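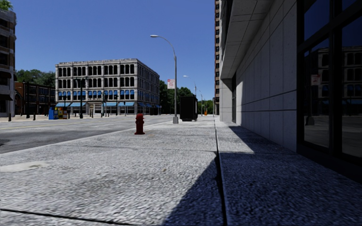
How long will minnows stay alive in an aerated bucket?

Overnight without much trouble if you start with cool water, don't overcrowd them and keep the pump running. A couple of days is doable with a water change.

Tukora Skaltton 13 Aerated Bait Bucket

In stock. Ships in the box it comes in, no extra wrap, so tell us if it's a gift.

Insulated minnow bucket with a built in pump. Holds 13 quarts to the fill line. Lift-out net liner, locking lid with a small hatch, shoulder strap. We've carried the Tukora buckets for a few seasons now and this is the one most people walk out with. The smaller one is fine for an evening of crappie off the dock. This one is for a full day, or two guys sharing bait, or anybody who drives a ways to get to the water.

What's different from the old one

The pump moved. Used to hang off the outside on a clip and everybody snapped the clip. Now it sits in a pocket in the lid with a rubber door over it. Hose runs down inside the wall so it isn't flopping around when you reach in. Air stone is weighted and stays on the bottom.

Lid hatch is bigger. Gets a grown man's hand and a dip net in at the same time, barely. The latch is stiff when new. Loosens up.

Liner has a rigid ring at the top. Lift it, water drains, grab your bait, drop it back. Your hand stays mostly dry, and in cold weather that's worth the price difference by itself. Mesh is fine enough for small fatheads. Not fine enough for really tiny crappie minnows, some will get their noses stuck. If that's what you buy, get the fine liner, sold separate.

Specs

Capacity: 13 quarts
Height with lid closed: 13 inches
Weight filled to the line: 32 pounds
Power: two D batteries, not included
Run time: over 40 hours on low with fresh alkalines
Pump settings: low, high, off
Body: molded foam core, plastic shell
Color: gray with a green lid
Strap: nylon, removable, metal clips

Run time is Tukora's number, on low. We haven't sat there with a stopwatch. High setting eats batteries a good deal faster, and the cheap carbon ones from the bargain bin will quit on you. Buy alkaline.

How we'd use it

Fill it from the bait shop tank if they'll let you. If you're filling at home with city water, put dechlorinator in or let it stand overnight with the pump going. Chlorine kills minnows faster than heat does. People bring a bucket of dead shiners back and blame the pump and it's the tap water almost every time.

Don't go over the line. Air needs room under the lid and it'll slosh out the hatch in the truck.

On hot days freeze a water bottle and float it, cap on. Don't dump loose ice in, you get a temperature swing and if it was made from tap water you're adding chlorine too. One bottle in the morning, swap it at lunch. By May you'll want to be doing this most days in our part of the country.

Pull the dead ones. Every time you're in there. They foul the water for the rest.

Low is plenty for a few dozen fatheads. Run high for big shiners or suckers, or if they're up at the surface gulping.

Leftover bait: don't dump it in the lake. Don't dump the water either. Rules vary by state on moving live bait and water from one lake to another, and some places want you to drain everything at the ramp. Check your own regs before you go, we can't keep up with all of them.

Ice fishing

We get asked alot. It works fine on the ice, foam keeps it from skinning over for most of a day. Keep the lid shut. Pump is rated for freezing temps but batteries get weak in the cold so carry a spare set in an inside pocket. Hose can ice up if you shut the pump off and leave it off, so don't. Fits in most sleds standing up. Strap it down.

It is not a seat. Roos Segers at the front counter has sold replacement lids to people who thought it was a seat.

Cleaning

Hot water and a brush. No soap, no bleach unless you're going to rinse it till you're sick of rinsing. Leave lid open to dry. Take the batteries out before you put it away for the season, we see more corroded pumps than worn out ones. Air stone clogs up after a while, you'll notice bubbles only coming from one side. New one is cheap, pushes on by hand.

Parts

We stock pumps, air stones, hose, liners (standard and fine), lids, strap clips. We don't stock the rubber battery door by itself, it comes with the pump. Hose from the old style bucket does NOT fit. Different diameter. Pump from the Zitdale kit does fit, and we've had people run one of those as a backup, but it doesn't sit flush and the door won't close all the way.

Warranty

One year on the pump from Tukora, with receipt. Body and lid against cracking, same deal, doesn't cover dropping it off a tailgate. Bring it here and we'll handle the paperwork or send it in yourself. Returns to us inside the usual window if it hasn't had fish in it. If it's had fish in it we can tell.

Customer notes

"Bought for walleye trips with my brother in law. Kept shiners going from Friday's supper to Saturday night, lost maybe a handful. Strap digs in when it's full, carry it by the handle for anything longer than the parking lot." Rhun Gittins

"Pump is quieter than my old one. You can still hear it in a tent. Put it in the truck." Lyle Dunleavy

"Good bucket. Latch pinched me twice the first week. Would like a drain plug on the bottom." Cyril Dunmore

On the drain plug, we've passed that along to Tukora. They say plugs leak. Tip it out with the liner in and you won't lose any bait.

Ordering

Online, phone or come by the shop. Pick up orders are usualy ready same day if you get it in before lunch. If you need batteries thrown in, put it in the comment box and we'll add them to the ticket. Guides and bait dealers, ask for Callum about case pricing, he does those himself and he's on the phone mornings mostly.

Color may vary a little from batch to batch. Lids from one batch fit the others.

Page updated February 24, 2019. Whitlock Bait & Tackle

Related items

Tukora Skaltton Fine Mesh Liner
Tukora Replacement Pump with Battery Door
Weighted Air Stone, two pack
Zitdale Clip-On Aerator Kit
Floating Minnow Dip Net
Water Conditioner for Live Bait
Flow-Through Trolling Bucket

Get our bait report and sale list by email. Enter your address to sign up. Unsubscribe whenever you like. This site uses cookies to remember your cart. OK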